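The household challenge that outgrew its classroom

By the second week of September the student robotics club at Kvaran College had stopped calling it a competition and started calling it the house list. The list is what the Kendik League sends its entrants each year: a set of ordinary domestic jobs, each to be done by a robot with two arms, scored by judges who award points for finishing and take them away for dropping things.

Kvaran has entered under the team name Sutico. Most of its members are in their first or second year, and few had programmed an arm before joining. They meet on Monday and Thursday evenings, and the room stays open until the last bus to Drirnero.

The club's method is to collect a lot of practice runs before trying anything clever. A student guides the arms through a job, the run is saved, and another student takes over. The log stood at 1,868 runs on 23 September 2024. Of those, 400 were thrown out in an afternoon when the team found that the clocks on two of the cameras did not agree. The rest are used to train the software that will have to do the jobs alone on the day.

Furniture is the hardest section. A chair needs both arms working together, and if one lets go early the other is left holding a weight it was not set up for. Cloth is difficult for a different reason – it never lies the same way twice, so a run that went well on Monday may be no help on Thursday. Small containers and dividers look easy on paper, but the fingers have very little room between the walls.

Students also keep a written log beside the saved runs. Entries are short. "Left wrist came in too low, start again" is typical. One member has taken on the job of reading them all before each meeting and picking the faults that come up most often.

Last year the team scored 91 points and came second in its group. This year it has a newer entry in the furniture section and has dropped one of the kitchen tasks to make time for it. The final is a one-day event, and each team gets 2 attempts at every job, with the better one counted.
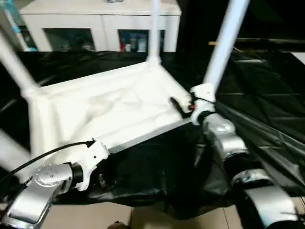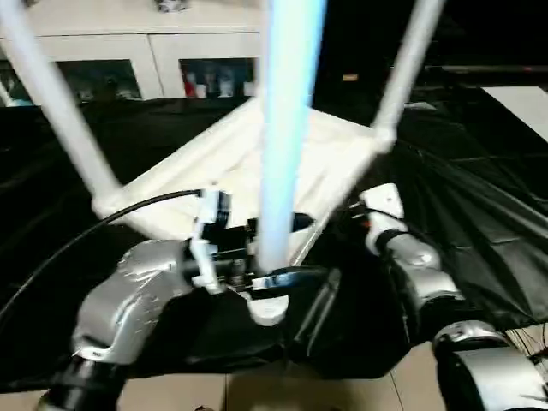
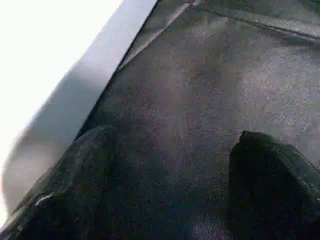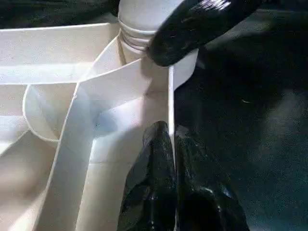

Robot grippers at work at the Kvaran club, seen from the cameras at the head and wrist.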